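Thursday, December 1, 2022

Second week on the countertop sealer job for Komgate, and I finally have numbers I half believe. Writing this down before lunch so I don't fudge it later from memory (you all know how I get).

Pulled the Nillevska test tiles off the rack first thing. They'd been curing for 66 hours, longer than the data sheet asks for, but I wasn't coming in on Thanksgiving-leftovers brain to babysit tiles at midnight. Put 4 drops of coffee on each, then oil, then the cheap red vinegar. The coffee beaded up beautifully! The oil sat there looking smug for a while and then left a faint dark ring on two of the tiles, both from the batch where I thinned the sealer. So: stop thinning the sealer. I wrote that on the can in marker too.

The vinegar tiles are still under plastic. I'll look at them after the weekend and not before, no matter how bored I am.

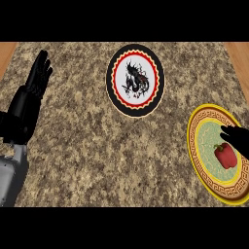 Speckled granite, browns and grays with some tan and cream.

Mottled stone is a pain for this work, by the way. A ring that jumps out at you on a plain gray tile just disappears into the dark flecks, and you end up tilting your head at the thing under the desk lamp like a confused dog. Wiping half the tile with water first and comparing sides helps a bit. Raking light helps more. If anyone has a better trick, scribble it in the margin.

Weighed the Bodnár sample before and after its soak as well. It started at 187 grams and I didn't trust the second reading, the scale kept drifting, so that one gets redone once I find the calibration weight. Last seen in April, I think, in the drawer with the dead batteries.

Still need: more nitrile gloves, a fresh can from Skuvance (the old one has skinned over), and lids that fit the jars we have.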